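Marking out a white tabletop with black tape
Forum: Surfaces and Finishes

talby_h
Matte white top, lightly scuffed, small dark specks. I need a hollow square and one straight strip in black tape. Does the adhesive lift the finish?
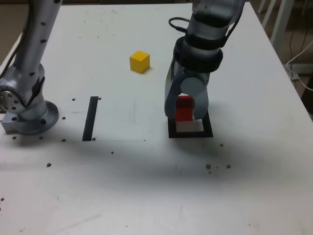 Blocks get placed inside the square, so the inner edge matters more to me than the outer. Tape is 9 mm.

Bjartur S.
Wipe first, then burnish the corners. Mine lifted nothing in 2 years.

brarkton1389
Disagree. Mine pulled the finish at some 2000 hours. Use paint.

talby_h
Paint is permanent. Staying with tape.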